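Setting Up a Board-Handling Cell: Power, Static and Clearance Checks

Applies to all Gravmont benches at the Cosby site. Last revised in May.

Do these checks before the arm is allowed inside an open chassis. The full rule set is in Kettani bench procedure 706. This page covers the part operators do by hand.

Step 1. Power down the chassis
Shut down the machine and unplug it at the wall. Look for any lit indicator on the board. If one is lit, the board still has power and the job does not start. Wait for it to go out, then look again before reaching in.

Step 2. Ground everything
Clip the chassis to the bench ground point. Wear a wrist strap. Check that the gripper plates have a path to ground through the arm.

Step 3. Clear the approach
Tie back any cable that crosses the path of the fingers. Sheet-metal tabs and cutouts on the side panel can catch a finger plate, so enter them in Corkero as keep-out zones.

Step 4. Set the limits
Load job profile 2,266. Run the approach at low speed 3 times with the fingers closed and a hand on the stop button. Any contact means the zones have to be drawn again.

Step 5. Check the view before moving down
Stop above the board and look at the wrist camera. The socket and both memory banks should be in view. Do not continue if a finger hides the part you plan to touch. 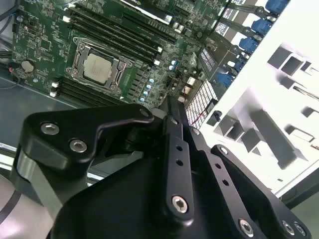

Wrist view over an open chassis. A red indicator is lit near the coin cell: go back to Step 1.

Step 6. Log the result
Record the profile number and your initials in Corkero. Failed checks are logged the same way as passed ones.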